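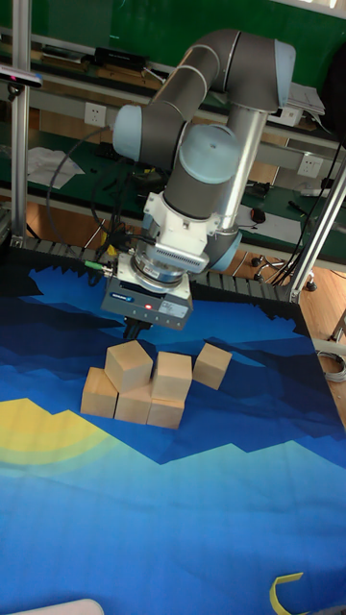

Timber is the hard material inside the trunk and branches of a tree. It is made of very small tubes called cells, and most of them run up and down the trunk. When the tree was alive, some of these tubes carried water from the roots to the leaves. The wooden blocks in the picture come from the same kind of material, and so do rulers, fence posts and cricket bats.

Print this page | E-mail this page

Why does timber shrink?

Freshly cut timber is called green timber, although its colour is usually not green. It holds water in two places. Free water sits in the hollow part of each cell. Bound water is held inside the cell walls.

Free water leaves first. The timber gets lighter but stays the same size. When the bound water starts to leave, the cell walls become thinner and the timber shrinks. It shrinks very little along its length and much more across its width - this is why a drying board can bend or split.

How is it dried?

At the Horkier sawmill in Cestow, boards are stacked with thin sticks between the layers so that air can move through. One stack holds 2,189 boards. Tibor Szűcs, the yard manager, tests a board with a moisture meter. When the reading is 13 per cent, the stack goes to the planing shed.

Words to know

Grain: the direction in which most of the cells run.
Kiln: a heated room used to dry timber faster.
Seasoning: drying timber before it is used.

Sign up for our newsletter for schools. You can unsubscribe at any time.

Text: Recep Kılıçarslan
Contact us | © Duman Learning | Back to top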